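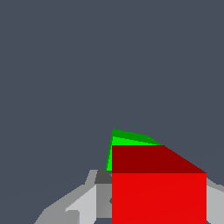
Lovton cemetery records to move to single index in November

The burial and memorial records of the four cemeteries in the Lovton district will be held in one searchable index from November, replacing the card files and bound ledgers now kept at separate offices. The changeover affects families arranging interments, funeral homes filing permits, and anyone requesting a copy of a burial entry for genealogy or estate purposes.

The district's records office said the index covers interments, cremation placements, disinterments and transfers of burial rights. It does not cover death certificates, which remain with the county, or obituary notices, which are held by the library.

The four sites are Gaillard Cemetery, Rurside Memorial Park, the old churchyard at Jukunport and the veterans section on Mill Road. Gaillard is the largest of them. Its oldest surviving ledger has 1297 entries, all of which were transcribed by hand and then checked against the stones where a stone still stands. Entries that could not be matched to a marker are listed with the plot number only and carry the code U, for unverified.

Yurani Bermúdez, records supervisor for the district, said the U code should be read narrowly. "It means we have a line in the book and no marker to compare it with," she said. "It does not mean the person is buried somewhere else. Families have called us upset about that, and the wording on the printed copy is being changed."

The new wording will read "marker not located."

How entries are arranged

Each entry in the index has a plot reference made up of the site letter, section, row and space. The site letters are G, R, J and V. Older Gaillard plots were numbered in a continuous series without rows, and those numbers have been kept in a second field so that deeds issued under the old system can still be matched. A deed does not need to be reissued because of the change. Holders who want a deed showing the new reference may request one at no charge, but the original must be surrendered.

Names are entered as they appear in the ledger. Where the stone has a different spelling, the stone's version is added as an alternate and both can be searched. Maiden names are included only if the ledger or the stone gives them. Nicknames are not indexed unless they are cut into the marker.

Dates of death and dates of interment are separate fields. In the Jukunport churchyard book, the clerk often wrote only one date, and for much of the book it is unclear which of the two was meant. Those entries have the date in the interment field with a note. Researchers should not quote it as a date of death without another source.

The veterans section records include branch of service, and rank where known. Period of service is left blank if it was not on the application for the marker. The office will add it on receipt of a copy of discharge papers. Originals should not be mailed.

Filing by funeral homes

Burial permits for all four sites will go through one desk at the Rurside office. At present, each site takes its own. The permit form is longer by one page, which asks for the type of outer container, the name of the person holding burial rights to the plot, and that person's relationship to the deceased.

Permits must be received by noon on the working day before the service. For a service on Sunday, that means noon on Friday. Graveside services on Sunday will continue to be offered at Rurside and Gaillard only, and the weekend opening fee is unchanged at $700. The fee applies to the opening of the grave and not to the use of the chapel, which is booked separately.

Cremation placements in an existing family plot will no longer need a separate survey if the plot was measured within the past 21 years. Plots measured before then will be surveyed again by the grounds crew, normally within a week of the request. No more than two urns may be placed in a standard space that already holds a casket. This limit already applied at Rurside and is now extended to the other sites, with the exception of the churchyard, where the deed terms vary and each request is reviewed on its own.

Transfers of burial rights

A transfer between living persons needs the signature of the current holder, witnessed by a notary. Where the holder has died and left no written instruction, rights pass in the order set out in the district rules: surviving spouse, then children in equal shares, then parents, then siblings. When rights are shared, all holders must sign before a space can be opened. The office will accept signatures on separate copies of the form.

Roughly 70 plots at Gaillard have a recorded holder but no interment and no contact in several decades. The district is not reclaiming these plots. It is asking descendants to come forward so that the holder field can be brought up to date, and a list of the surnames is posted at the Gaillard gate office and at the Rurside desk. A descendant will be asked for proof of relationship, such as a birth or marriage record. A published obituary naming the survivors is accepted as supporting evidence but is not enough alone.

Copies and corrections

Uncertified copies of an entry may be requested in person, by mail or by phone. Certified copies require a signed request. Mail requests should give the full name, approximate year of death and the site if known. A request that gives only a surname will be returned.

Corrections may be submitted by anyone, with a source attached. The original ledger reading is kept in the entry after a correction is made. Bermúdez said most corrections received during the test period concerned middle initials and infants recorded without a first name.

The card files at Jukunport will close to the public at 4 p.m. on the last working day before the changeover. The bound ledgers will be moved to the Rurside office and may be viewed there by appointment. Pencils only are allowed at the reading table, and the two earliest Gaillard volumes will be shown as scans until their bindings are repaired.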